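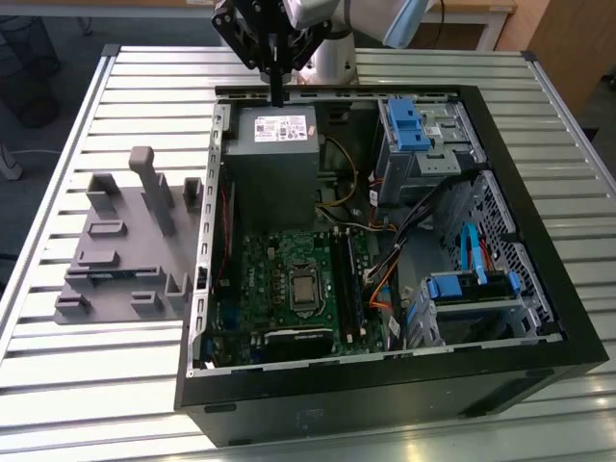

Week 2: Recording demonstrations on the PC disassembly cell

Courses > Robot Learning Lab > Handouts
Reading time: 2 min

Instructor: Bindu Subramaniam. Lab support: Radomír Vávra.

The tower lies on its side with the panel off. Before you start, find the power supply, the memory slots and the drive cages, and keep the fixture plate to the left of the case.

Hand guiding. Hold the arm above the gripper and move it slowly. Use this for approach paths over the case. Your hand will be in the camera view, so these runs are stored separately.

Remote control. Drive the arm from the leader station. Stop above the part, check the height, then go down. Most errors last January were sideways moves made too low, which caught cables.

The Mundine set has 234 runs, of which 218 were kept. A run is dropped if the operator pauses for long or bumps the case. Do not trim a bad run to save it; record it again.

For next time: record both ways on the same part and compare the joint speeds. Bring the plots.

We use cookies to keep you signed in. Accept | Settings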